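Hand gripper no. 4, notebook
Sun 11 February

Okay, so the left finger has been bugging me since November and I finally took the thing apart on the bench this morning. The complaint in the log was "closes crooked on small stuff," which Tiago Mendes wrote and which is fair! The fingers met fine at the tips with nothing between them, but put anything rounded in there and the left one gave more than the right.

First guess was the magenta insert going soft, so I swapped left for right. No change, the lean stayed on the left side (good news, I only have one spare pair from Junau and I'd like to keep it that way). Second guess was the plate, and there it was: the big lower fastener had backed out enough that I could turn it with my fingernail. The two smaller ones were snug. I pulled all three, wiped the threads, put a dab of the blue stuff on each and ran them back in a bit at a time, top one last. Then did the right plate the same way so they match.

While it was open I peeled the dark gripping strip off the left finger and glued on a fresh one. The old one had a shiny patch near the top and I don't trust shiny. Left it clamped over lunch. Old strip is in the Drason box if anybody wants to look at it.

Re-zeroed the opening after that. Cycled it 100 times empty, then 40 on the foam block, checking the plate every ten. Nothing moved. Counter reads 423 now, so please start the next service interval from there and not from the number on the old sticker, which I've crossed out.

Then on to real objects. I like a mouse for this, the curved shell shows you right away if one side is pushing harder, and the clear one with the green wheel is slick enough to be unkind. Approach from the back with the wheel pointing away from you, fingers wide open, and come in low.

Still to do: order two more strips from Caldeira, ask Closbridge whether they have a longer lower screw, and put a paint mark across each fastener head so we can spot one turning before it gets that loose again.

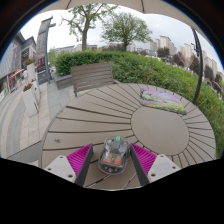
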